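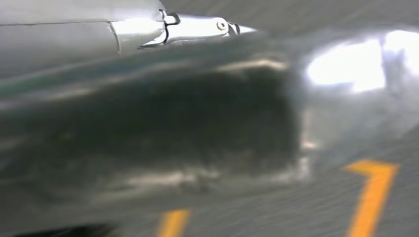 Tustesora Floor and Table Marking Tape, Yellow

Item 843
Sold by the roll or by the case
In stock at Dorkska

Tustesora marking tape is a yellow tape for laying out work areas on floors and tabletops. Use it to show where a bin goes, where a cart parks, or which part of a table belongs to which job. It goes down by hand, tears across without a knife, and comes up again when the layout changes.

The tape is made for places where the layout moves every few weeks. If you want a line that will stay for years under forklift traffic, look at the Prenovex line paint instead. Tape is the wrong product for that.

Where it can be used

Low-pile carpet and carpet tile. Sealed concrete. Vinyl and linoleum. Stainless steel and painted metal. Laminate tabletops.

Do not use it on bare wood, wallpaper, fresh paint or deep carpet. On loop carpet, try a short piece in a corner first and leave it overnight. If it lifts fibers, use the low-tack version, item 237.

Marking a square on carpet

Vacuum the spot. Grit under the tape is the usual cause of lifted edges.

Put the object you are marking on the floor where you want it. Lay four strips around it, leaving a hand's width of space on each side. Let the strips overlap at the corners and press each corner down with your thumb. Take the object away and go over the whole outline with a hand roller or the side of a shoe.

If a strip goes down crooked, lift it slowly and lay it again within the first few minutes. After that it is easier to put a second strip beside the first. Trim any tails at the corners if people walk through the area, as a loose end will catch on shoes.

A square laid by eye will come out a little off. For most storage spots this makes no difference. If the position has to be exact, snap a chalk line or run the tape along a straightedge. 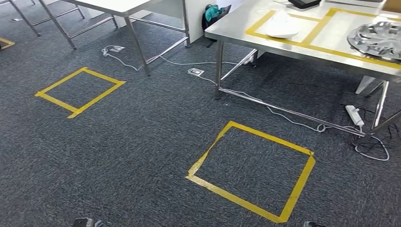

Can the same roll be used on the floor and on a steel table?
The same roll works on both, as long as the metal is wiped down with alcohol and left to dry before the tape goes on.

Marking zones on a table

Start with the outside lines, then divide the space. Run each strip the full width of the area and past the end, then trim it back with scissors held flat. Cutting with a knife will scratch a polished top.

Keep the zones larger than you think you need. Parts with a curved or uneven base take up more room than they seem to, and a zone that is too tight soon gets ignored. Write on the tape with a permanent marker if the zones need names. The ink takes well but should be left alone for a minute.

Removing the tape

Pull back at a low angle, close to the surface, at a slow and even pace. On metal, any residue comes off with a citrus cleaner. On carpet, dab with the same cleaner on a white cloth and blot. Do not rub. Tape left in place through a hot summer will take more work to remove.

Storage

Keep rolls flat in their sleeves, away from heaters and direct sun. Rolls stored on edge get flat spots and feed badly.

Ordering

Minimum order is 2 rolls. Full cases ship from the Dorkska warehouse, which had 3,120 rolls on the shelf at the March stock check. Orders placed before noon on Wednesday go out with that week's truck.

Yusof hand rollers and tape dispensers fit this width and are listed under Accessories.

Returns are accepted on unopened rolls. Opened cases can be returned if the sleeves on the remaining rolls are intact.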